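Open day at the Kestier workshop, Simenness
Oct 25, 2022

I put my name down for the Kestier open day back in August, when there were still plenty of places. In the end 80 people were let in, split into groups, and mine went round at two in the afternoon. Simenness is a long way out if you come by bus. The stop is on the main road and the workshop is at the far end of the estate, past the tile warehouse.

The tour began in the machine shop, which was what you would expect: lathes, racking, a smell of oil. We had a short talk on safety and were handed visitor badges. After that came a corridor with framed drawings of conveyor parts, and then the teaching room, which I had come for.

Kestier does not write out each movement for its arms. An operator shows the arm what to do, and the showing is recorded. There were 2 ways of doing it on the day. At the first bench the operator took hold of the arm itself and pushed it through the job by hand, with the motors slackened off. At the second she sat at a desk and worked a pair of handles, and the arm copied her.

The second bench had the longer queue. The job was picking up pencil sharpeners, one at a time. A camera on the wrist gives the operator a close view between the two fingers, and she told us she looks at that view far more than at the arm.

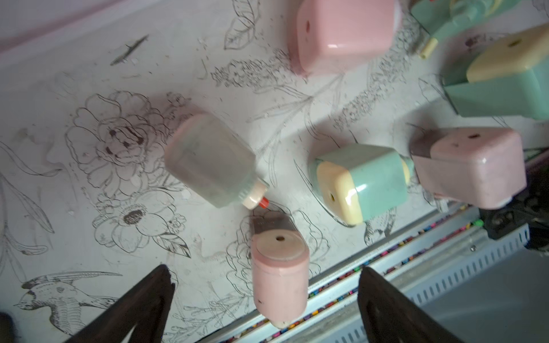
She kept her elbows on the desk and made very small movements. Each pick is saved as its own recording, and a bad one is marked as bad and kept. The target for that job is 477 recordings, after which they start training and see where it goes wrong. She said upright pieces are easier for her than ones lying on their side, as she has to turn the wrist for those and it takes her a moment to judge the angle.

Visitors could have a go afterwards. I had 6 tries. The handles are lighter than I thought they would be and there is a slight delay, so I kept going too far and having to come back. A boy of ten or so did much better than I did. Our attempts were not kept, which is fair enough.

At the hand-guided bench they use software from a firm called Berrada, and someone asked why they bother with both methods. The answer was that guiding by hand is quicker to learn, but your own arms get in the way of the cameras.

Tea was in the canteen, supplied by Jillinell, the bakery on the same estate. The cheese scones had run out by the time our group got there. There is parking at the back for anyone driving, and the lift to the upper floor is working again. Bookings for the next open day are taken at the front desk or by post.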